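Home > Floors and walls > Creaks, squeaks and groans

Creaking wooden floor in small bedroom, is £599 to fix it daft?

posted by sendton_semi

Hello all. Long-time reader, first-time moaner. We moved into a 1930s semi in Sendton in November and the small bedroom upstairs has a wooden floor that complains. It doesn't do it everywhere. There is one patch on the way from the door to the bed, and another by the window, and between them they can tell the whole house that you have got up for a wee. During the day you hardly notice. After 10 at night it sounds like a galleon.

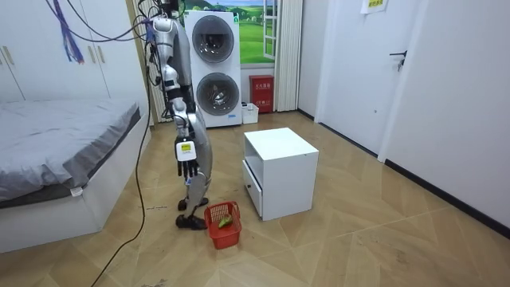

The small bedroom and its talkative floor.

I had a man round from Ehlers Flooring who walked up and down for a bit with his head on one side, said "ooh" in three different keys, and quoted me £599 to lift the noisy area, put something under it and lay it back down again. When I asked what the something was he said it depended on what he found. I asked what he might find. He said that depended as well.

Things I have tried so far:

Talcum powder brushed into the gaps. It worked for two nights and the room smelled like my nan's bathroom, which I didn't mind.

A tube of Cisturent Floor Hush from the hardware shop, which you squirt into the joints and then wipe off the surplus. Most of it was surplus.

Walking differently. I can now do the journey in silence if I go along the skirting board like a burglar, but visitors can't be expected to learn the route.

I don't know what is underneath. The survey says "suspended timber, not inspected", and I paid good money for that sentence. There is no access from below short of taking down the dining room ceiling, and I'm told that would be an overreaction.

So: is £599 reasonable, is there something cheaper I should try first, and has anyone ever cured one of these for good? I'm fairly handy, by which I mean I own a drill and have put up shelves that are still up.

bodgeandsons

Screw it down. Job done. Why is everyone on here so frightened of screws.

grumpy_joist

I would ignore the advice above until you know where your pipes are. I once screwed down a squeaky board in a back bedroom and it did stop squeaking, and then it started hissing. The plumber was very nice about it. The carpet was never the same.

Your creak is two bits of wood rubbing together, or one bit of wood rubbing on a nail. You need to work out which. Get somebody to walk the noisy patch slowly, heel then toe, while you lie on the floor with your ear down. You will feel a fool, but it takes 30 seconds and it tells you more than the bloke from Ehlers managed with his head on one side. If the noise is sharp, like a click, I'd suspect a loose fixing. If it's a long groan with a bit of theatre to it, that is more likely movement lower down, in the boards below or the joists themselves.

Then mark the places with masking tape. Do this in the evening when the heating has been on as well as first thing in the morning. Wood moves about with the weather and so will your bits of tape. Mine had wandered a good foot by the time winter was over.

If you have a decorative floor laid over old boards, the two can be quarrelling with each other, and no amount of squirting stuff in from the top will sort it. You have to get a section up. It isn't hard, but it is slow and you'll break one. Accept now that you'll break one, choose a corner that lives under furniture, and keep that piece as a spare.

As for the price, £599 isn't a robbery if it includes lifting, refixing what's underneath, and relaying so that you can't see where he's been. It's a lot if he plans to shove a bit of foam in and leave before lunch. Ask him to put in writing what the money buys, and what happens if it creaks again in six months. Watch his face while you ask.

One other thing, take the humidity seriously. New arrivals in old houses tend to turn the heating up to Spanish and then wonder why everything shrinks. A saucer of water on the windowsill does very little, whatever you've read. Leave the door open and turn the radiator down a notch.

sendton_semi

Thank you both, in very different ways.

I've done the lying on the floor. My other half did the walking and enjoyed it far too much. The patch near the door is a click and the one by the window is the full groan, so I appear to have one of each. I've also established that a creak sounds a great deal worse with your ear on it, and that we need to hoover under the bed.

The tape is down. I'll check it again in the morning and report back on whether it has wandered.

On furniture, I did wonder about simply standing something heavy on the groan and calling it interior design. There isn't much to choose from in there and the bedside cabinet weighs next to nothing.

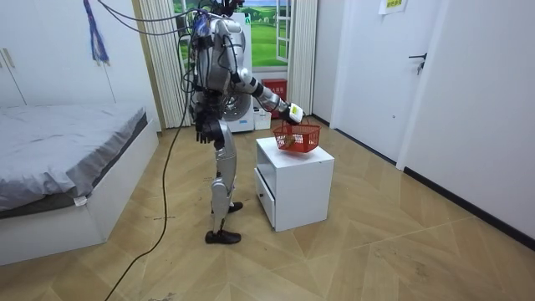

My sister has offered us a wardrobe, but it's the sort that comes with its own weather, and I'd rather have the creak. We did try a rug from Vukico. It made the creak slightly more muffled and gave us something to trip over, so it has gone on the landing, where it trips up everybody equally.

I rang Ehlers and asked for it in writing, as advised. There was a long pause and then he said he could "probably sharpen the pencil". I don't know what that means in pounds. I've told him I'll think about it, and I've also ordered a pipe detector.

mrs_tidy_loft

Coming in with a less exciting answer. We had the same in our box room and did nothing. First winter it drove me up the wall, second winter I stopped hearing it. Then the children became teenagers and I wouldn't have parted with that creak for anything. You could hear a 2 am arrival from the far end of the house with both doors shut.

If you do get it fixed, do it in spring, not in the middle of the heating season, and don't let him talk you into having the whole floor sanded while he's there. They always ask. Ours asked when he'd only come about the gutters.

Also grumpy_joist is right about the pipes. Switch the detector on over a pipe you know about first, so you can tell whether it works. Ours beeped at everything including the cat.

bodgeandsons

Still say screws. Short ones.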